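Chapter 4
Asking Parents: How Schools Collect the Views of Families

After reading this chapter, you should be able to
explain why a school asks families for their opinion;
tell a survey apart from a consultation;
find weak questions in a draft and write them again;
plan how the results will be returned to the parents.

4.1 A letter in the school bag

In the town of Drestitz, the primary school sent a paper form home every May. The form had 22 questions and it was put in the bag of each pupil. In one of these years the school had 388 pupils, and fewer than a third of the forms came back. Many of them were filled in only on the first page. The head teacher concluded that the families were satisfied. The parents' council concluded that the families were tired of forms. With the data they had, neither side could show that it was right.

This small case contains most of the problems which we study in this chapter. A form that does not come back is also a kind of answer, but it is an answer that we cannot read. Before we speak about wording or about statistics, we must therefore ask a more basic question: what does the school want to know, and what will it do when it knows it?

4.2 Survey and consultation

The two words are often mixed in daily school life. In a survey, the school collects opinions or facts, and it makes no promise about a decision. In a consultation, a decision is still open, and the families are asked before it is taken. If a school changes the start of the day from 8:00 to 8:30 and asks the parents afterwards how they like it, this is a survey – even when the letter calls it a consultation.
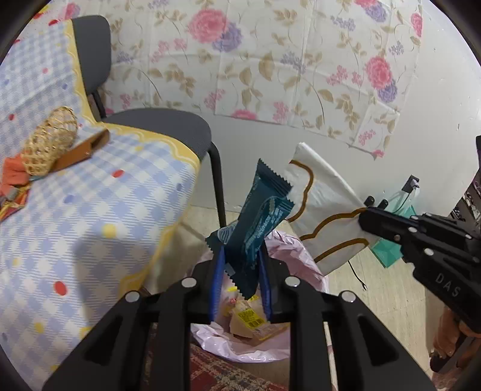
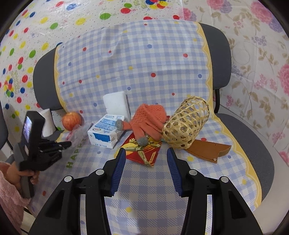

The difference matters for trust. Parents who believe that they were consulted, and then learn that the matter was already closed, will answer less willingly the next time. We return to this point in section 4.5.

4.3 One form for each child or one for each family?

The Bellska schools, two schools under one administration, have together 700 pupils from 576 families. If every pupil brings home a form, a family with three children can answer three times, and its opinion counts three times. If every family receives one form, a parent with a child in each school must give one answer for two quite different places.

There is no perfect solution. When the questions concern the family (lunch prices, holiday dates, the way of sending messages), one form per family is better. When they concern the teaching, the form should follow the child. A mixed form is possible, but then the two parts must be clearly separated and counted separately.

Task 1
Look at the last form you received from a school, or ask a colleague for one. Mark each question with F (family) or C (child). Does the way in which the form was distributed fit your marks?

Task 2
The Mayrhofer school wants to ask: "Are you happy with our friendly staff and the new timetable?" Find two weaknesses in this question and write it again as two separate questions.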